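FOR IMMEDIATE RELEASE

Vela puts its doubts about the reusable party cup in writing, then buys more of them

POKON, November. Vela, the cup and tableware lending service, today published its notes on 11 months of renting out plastic cups for weddings, school fairs and office parties. The short version is that the cups are decent, the claims made for cups in general are overblown, and a good part of the advice about how to store them seems to be repeated from one catalog to the next without much checking.

Vela owns 3000 of the Valska, a plain tapered plastic cup with a narrow closed base and a wider rim. It comes in several colors, and pink is the one customers ask for most. The company bought the cups to replace single-use ones at its regular venues, including the Pascual Hall, and has kept a written record of every cup taken out of service.

Over the 11 months, 59 cups were retired. Most had a split or a chewed-looking rim. A few had picked up a stain that would not wash out. The number does not include cups that went home with guests, which Vela stopped trying to track after the second month. Anyone quoting a loss rate for rental cups should be asked whether those are in the figure, and the company suspects that in most brochures they are not.

"We have read that cups like these last for hundreds of uses, or a thousand, or a lifetime," the company said. "We have no idea how anyone knows. We can't tell you how many drinks one of our cups has held, and we own them."

Rim down or rim up

The question Vela is asked more than any other is which way up a clean cup should stand. Customers feel strongly about it. Some were taught that a cup left rim down traps damp air and goes musty. Others were taught that a cup left rim up collects dust and the occasional fly. Several sellers of drying mats and slotted racks have taken up the first argument with energy, and they do have mats and racks to sell.

Vela's view is that both sides have a point and neither has much proof. A cup put away damp will smell in the morning whichever end is up. A cup that is properly dry can stand on its rim on a clean, flat surface until the guests arrive, and that is how Vela asks customers to set them out. The base is narrower than the rim, so a Valska standing on its base goes over more easily when a sleeve catches it. Standing on its rim it has the wide end under it, and the part people drink from is covered.

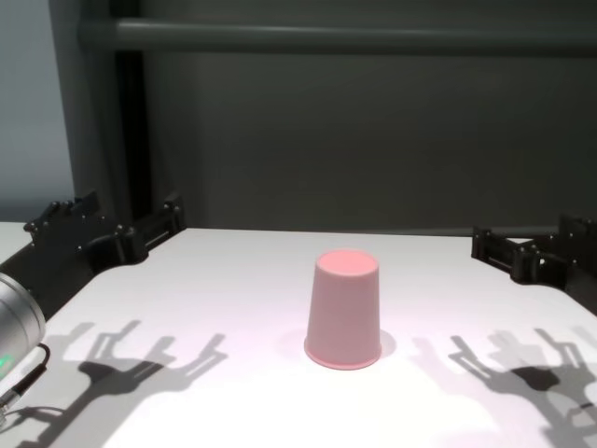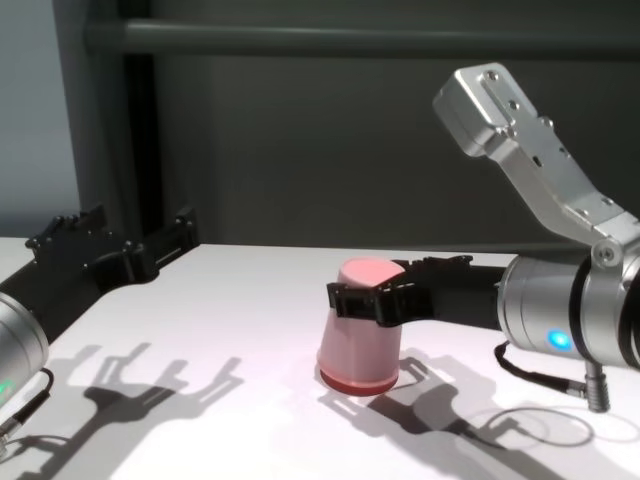
A pink plastic cup standing upside down on a white tabletop.

The company would not call this a finding. It compared the two ways of setting out cups at the Pascual Hall, 100 cups each way, left from the afternoon setup until the doors opened in the evening. The upright ones needed wiping. The upside-down ones mostly did not. The hall has a ceiling fan that sheds fluff, and a different hall might have given a different answer. Nothing was measured in a lab and no claim about germs is being made.

What does matter, in Vela's experience, is the surface. A sticky table will put a ring on any rim resting on it. Customers are asked to wipe the table first and let it dry, and to skip paper tablecloths if the cups will be standing for long, as the cheaper ones leave color behind. A white table helps only in that it shows the dirt. Vela has been told that white surfaces are "more hygienic" and would like to hear the reasoning.

Picking them up

Complaints about cup handling usually concern stacks. Two Valska cups pushed together hard while still warm from the dishwasher can be difficult to separate, and prying them apart with a knife accounts for a share of the damaged rims. The maker's leaflet describes the cup as "easy release." Vela would describe it as easy release when cool.

For cups set out singly, the company asks its own crew to lift them by the side, close to the base, while they are still upside down. Fingers then stay off the rim. It is a small habit and takes a bit longer than scooping up four at once with a finger inside each, which everyone who has worked a party has done and which Vela has now banned at its own events. Whether the ban is followed after midnight is another matter.

On the environmental question

Vela does not print an environmental figure on its cups, website or van. It has been offered several, including one from a consultant who had not asked how far the van drives. A washed cup uses hot water, detergent and a trip in each direction. The company believes its cups are a better choice than throwing away a bin bag of disposable ones after each party, particularly for customers in and near Pokon. It is less sure about a small order delivered a long way off, and it tells people so when they call. Some of them then use the glasses in their own cupboard, which seems a sensible outcome even if it pays nothing.

Changes for customers

Following the review, Vela is making the following changes to its rental service:

The rental sheet will no longer describe the cups as unbreakable. The word came from an old supplier listing and was never true.

Cups will be sent out in shorter stacks, so that they come apart without force.

The charge for a damaged cup stays the same. The charge for a stained cup is dropped, as customers could rarely tell which stains were theirs and neither could Vela.

Drying mats will be removed from the add-on list. Customers who have already booked one will still receive it.

A further order of Valska cups, mostly pink, has been placed to cover the retired ones and the ones that wandered off. The company looked at two other models before ordering. One was sturdier and cost far more. The other was sold with a lifetime guarantee that required the original receipt and the original box.

About Vela

Vela lends cups, plates and serving bowls for private and public events in Pokon and the surrounding towns. Orders are packed, delivered, collected and washed by its own crew. The full storage and handling notes are sent out with each order and are available on request from the Vela office.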